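Shop > Campaign Supplies > Yard Signs > Lukov Sign Kit

Lukov Yard Sign Kit, 62 signs with stakes

2 min read

Every candidate for town council believes the race will be decided by a thoughtful plan for drainage. Then October arrives and the other fellow has his name on every lawn on Dinsa Street. The Lukov kit is for campaigns that have reached this stage of wisdom.

You get 62 double-sided signs, 62 wire stakes and a rubber mallet that will go missing by the second weekend. Send us your artwork, or send us a name and an office and we'll set it in large plain letters. We can fit a slogan too, although drivers going past will read the first two words of it at best. 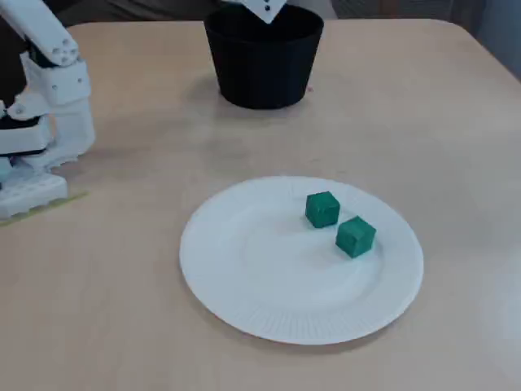 The signs are corrugated plastic and hold up to rain, sprinklers and most dogs. Ink is available in blue, red, green and a purple that Tomos Craddock in our print room keeps recommending and one school board candidate has so far ordered. Long surnames are welcome. We've printed Ardeleanu at full width and it looked terrific.

Stakes push in by foot in soft ground. For August clay, see mallet.
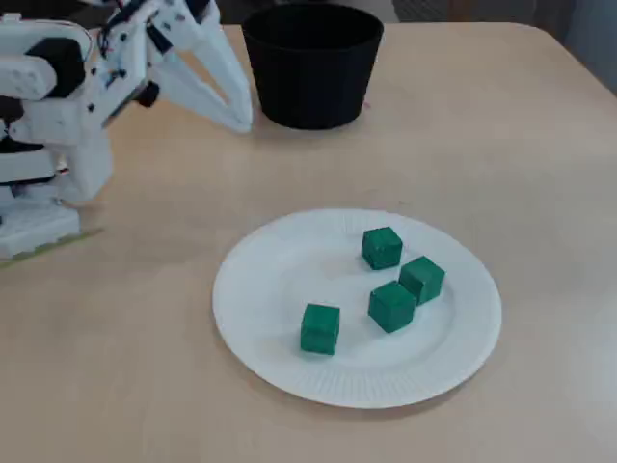
Can I reuse the signs for the next election?

Leave the year off and they'll be good for another run, as long as you want the same seat. Store them flat and keep the stakes in a separate box.

What it costs to look popular

The kit is 5 dollars a sign with stake, and the mallet is thrown in. Extra stakes come in bundles. Proofs go out by email before 4 p.m. and we print when you approve them, so please have somebody other than the candidate check the spelling. Candidates only look at the size of their name.

Rules on where signs can stand, and when they have to come down, differ from town to town. Your clerk's office has them. We also print the "paid for by" line at no charge if you give us the wording. 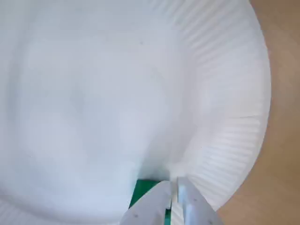

Customer notes

"Lost by 69 votes. Signs were great." Wilson Inga

"My opponent asked where I got them. I told him I'd forgotten." Nives Villa

Contact Lukov Campaign Supplies | Copyright Lukov | Back to top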